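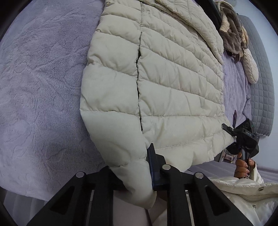 Minutes of the general meeting of the Harb Street Tenants' Association

Date: Apr 30, 2018
Place: common room, ground floor, Prevstead building
Start: 7:10 in the evening
Minutes written by: Dalal Yammine

Present: tenants of 31 apartments, according to the signed list. Four more gave a written proxy. The quorum was reached and the meeting could take decisions.

1. Minutes of the previous meeting

The minutes were read aloud. The tenant of 4C asked to correct one sentence under "Bicycles". It was written that he agreed to remove his bicycle from the stairs. He agreed only to move it one floor down. The correction was accepted and the minutes were approved with it.

2. Heating and the April bill

This point took the most time. The management company, Pater, sent to every apartment an additional heating bill of 229 dollars. The letter says it is for "seasonal adjustment" and gives no calculation. Several tenants said that their radiators were cold in the evenings during the first two weeks of April, and they do not understand what is adjusted.

The tenant of 2A brought her own notes, in which she wrote the temperature in her kitchen each morning and each evening. The lowest was 58 degrees. The meeting thanked her and asked for a copy to attach to the letter. Three other tenants have similar notes but not complete.

It was discussed whether to pay the bill now and complain after, or to wait. Opinions were divided. The tenant of 5B believes that who pays has already accepted. The tenant of 1D is afraid of late fees, and he reminded us that in 2015 the fees were in the end higher than the bill itself.

Decided: the association writes one common letter to Pater and asks for the full calculation and for the meter readings of the boiler. Until the answer comes, each household decides for itself about paying. Those who pay should write "paid under protest" on the payment. 27 votes for, 5 against, 3 abstained.

3. Laundry room

The company Godata, which maintains the washing machines, has offered a new contract. The yearly price would be 1060 dollars in place of 789 dollars now. In the new price are included two visits per year and the repair of the card reader. Parts are still paid separately.

The tenant of 3A asked why the second dryer is out of order since February if we already have a contract. The answer from Godata, by telephone, was that the part is ordered. The meeting did not find this answer sufficient.
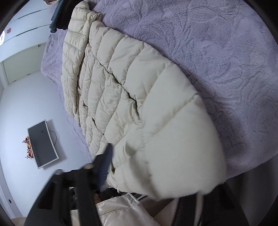
Decided: we do not sign before the second dryer works. Dalal Yammine will ask for a written date for the repair and also for one offer from another company. The point comes back at the next meeting.

It was also reminded that the laundry room closes at 10 in the evening. The apartments above it hear the spin cycle very clearly. A machine that is started at 9:45 does not finish at 10.

4. Courtyard

The reserve for the courtyard is 4000 dollars and it was not touched last year. Two proposals were presented:

a) to repair the paving next to the back gate, where the water stays after rain;
b) to buy two benches and plant a hedge along the parking spaces.

The parents of small children spoke mostly for the benches. The tenant of 1B, who uses a walker, explained that she cannot pass by the back gate when there is ice and must go around the whole building. After this the discussion was short.

Decided: the paving is first. If there is money left, it goes for one bench. The hedge is postponed. 33 votes for, 2 against.

A question was asked if the landlord should not pay for the paving himself. The lease says that "common outdoor areas" are maintained by the landlord, but the part behind the gate is not drawn on the plan. The tenant of 5B will go to the city office to look at the older plan. The work will not be ordered before we know this.

5. Front door

The door does not close by itself when there is wind. The closing arm was already set again two times. Pater has been informed and gave the number of the request, which hangs on the board near the mailboxes. Until it is repaired, please pull the door until you hear the click, also during the day.

The tenant of 6A proposed to change the door code. It was accepted without a vote. The new code will be given in person and not put on the board.

6. Other points

Packages left on the radiator in the entrance should be taken the same day. One package was there for nine days.

The tenant of 2D is looking for somebody to water her plants for three weeks in summer. Please ring at her door.

The request to allow barbecue on the balconies was withdrawn by the person who made it.

7. Next meeting

The date will be written on the board when the answer from Pater has arrived, at latest in six weeks. Points for the agenda can be put in the mailbox of 3C.

The meeting ended at 9:05.

Attachments: signed list, proxies, temperature notes of 2A, offer from Godata.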